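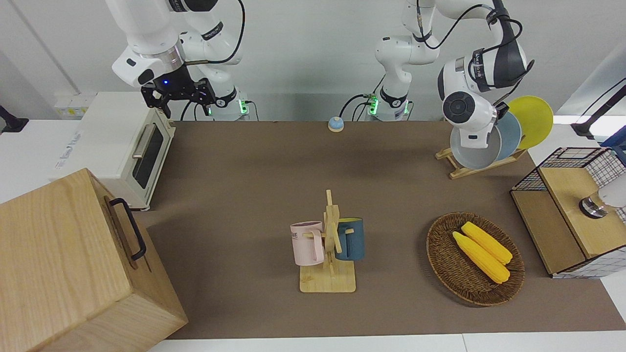
갈색 매트를 깐 작업대. 검은 케이블이 매트 뒤쪽 상판으로 내려와 있다.

가돈 공동작업장 월간 안전점검표 (의견 포함)

점검일: 2021년 10월 25일
점검자: 누리아 데레세
동행: 아라빈드 토머스
대상: 1층 작업실, 자재 창고, 복도, 탕비실
표기: 양호 / 보완 / 불가 / 해당 없음

1. 전기

1-1. 분전반 앞에 물건이 없고 문이 끝까지 열린다. - 양호
의견: 지난 점검 때 있던 종이 상자는 치워졌음. 바닥에 노란 테이프로 구역 표시를 새로 함.

1-2. 분전반 안쪽 회로 이름표가 실제와 일치한다. - 보완
의견: 창고 조명과 복도 콘센트 이름표가 서로 바뀌어 있음. 차단기를 내려 보고 확인함. 이름표는 아라빈드가 다시 출력하기로 함.

1-3. 멀티탭에 다른 멀티탭을 연결해 쓰지 않는다. - 불가
의견: 창가 쪽 납땜 자리에서 이중 연결 발견. 그 자리에서 분리함. 벽 콘센트 증설 전까지 그 자리에서는 인두와 스탠드만 사용할 것.

1-4. 전선 피복에 갈라짐, 눌림, 탄 자국이 없다. - 보완
의견: 오쿠러 열풍기 전원선이 플러그 쪽에서 꺾여 있음. 사용 중지 꼬리표를 달고 창고 선반 맨 아래 칸으로 옮김.

1-5. 통로를 가로지르는 전선이 없다. - 양호

1-6. 누전차단기 시험 버튼을 누르면 차단된다. - 양호
의견: 작업실, 탕비실 모두 정상 동작. 시험 전에 컴퓨터를 쓰는 사람에게 꼭 알릴 것. 이번에 한 분이 저장 안 한 파일을 날렸음.

2. 소방 및 대피

2-1. 소화기 압력 바늘이 녹색 범위에 있다. - 양호

2-2. 소화기가 지정된 자리에 있고 바로 꺼낼 수 있다. - 보완
의견: 창고 소화기 앞에 합판이 기대어 있었음. 합판은 세로 거치대로 옮김. 자재 번호 147이 적힌 합판이니 주인은 확인 바람.

2-3. 비상구가 안쪽에서 열쇠 없이 열린다. - 양호
의견: 문 아래쪽이 바닥에 조금 끌림. 여는 데 지장은 없으나 겨울에 더 뻑뻑해지는 문이라 경첩 조정을 신청함.

2-4. 유도등이 켜져 있고 가려지지 않았다. - 양호

2-5. 대피로 폭이 500mm 이상 확보되어 있다. - 보완
의견: 우리 작업장 자체 기준임. 복도 끝 자전거 때문에 기준에 못 미침. 자전거는 건물 뒤 거치대에 세울 것.

3. 화학물질 및 환기

3-1. 모든 용기에 내용물 이름과 개봉일이 적혀 있다. - 불가
의견: 이름 없는 분무기가 나옴. 냄새로는 알코올로 짐작되지만 확인할 수 없어 폐기함에 넣음. 내용물을 냄새로 확인하지 말라는 항목을 다음 판에 추가하겠음. (제가 맡았습니다.)

3-2. 인화성 용제는 금속 캐비닛에 보관한다. - 양호
의견: 용제는 500ml 이하 용기만 반입 가능. 큰 통으로 사서 나눠 담는 것도 안 됨.

3-3. 기름 묻은 걸레는 뚜껑 달린 금속통에 버린다. - 보완
의견: 통은 있으나 뚜껑이 헐거움. 람브라키스 제품으로 교체 신청.

3-4. 환풍기가 돌고 필터가 막히지 않았다. - 보완
의견: 필터 청소 기록이 지난 1월에서 멈춰 있음. 돌기는 하는데 소리가 큼. 필터를 물로 씻어 말리는 동안 예비 필터를 끼움.

4. 정리 및 바닥

4-1. 바닥에 물기, 기름, 톱밥이 없다. - 양호
4-2. 칼날은 전용 수거함에 버린다. - 양호
4-3. 선반 맨 위에 무거운 물건이 없다. - 보완
의견: 페인트 통을 아래 칸으로 내림. 위 칸에는 스티로폼과 빈 상자만 둘 것.
4-4. 발판 사다리의 잠금장치가 걸린다. - 양호
4-5. 탕비실 가열 기구 주변에 종이류가 없다. - 양호

5. 응급

5-1. 구급상자 내용물이 목록과 맞는다. - 보완
의견: 방수 밴드와 화상 거즈 부족. 쓴 사람은 상자 안쪽 종이에 적어 주기만 하면 됨. 보충은 점검자가 함.

5-2. 눈 세척병 유효기간이 남아 있다. - 양호

5-3. 비상 연락처가 전화기 옆에 붙어 있다. - 보완
의견: 미티쿠 웁셰트 님 번호가 예전 것임. 새 번호로 바꿔 붙임.

조치 기한
불가 판정은 당일 조치, 보완 판정은 2주 안에 조치. 기한을 넘기면 해당 자리 예약이 막힘. 열쇠 반납함 옆에 조치 확인 서명지가 있으니 끝낸 사람이 직접 서명할 것.

댓글

이르판 자토이
합판 제 것입니다. 소화기가 그 뒤에 있는 줄 몰랐습니다. 주말 전에 잘라서 가져가겠습니다.

넥타리오스 디미트리우
열풍기는 전원선만 갈면 쓸 수 있을 것 같은데 직접 고쳐도 되나요?

누리아 데레세
직접 수리는 안 됩니다. 월테로에 맡기고, 돌아오면 절연 시험 후에 꼬리표를 떼겠습니다.

미티쿠 웁셰트
번호 수정 감사합니다. 밤에는 문자보다 전화가 빠릅니다.

이르판 자토이
자전거 거치대에 지붕이 없어서 다들 복도에 세우는 것 같습니다. 비 오는 날만이라도 세울 곳이 있으면 좋겠습니다.

아라빈드 토머스
거치대 지붕은 건물 쪽에 문의해 두었고 아직 답이 없습니다. 분전반 이름표는 교체했습니다.

문의: 가돈 공동작업장 안내 데스크 | © 2021 가돈 공동작업장 | 맨 위로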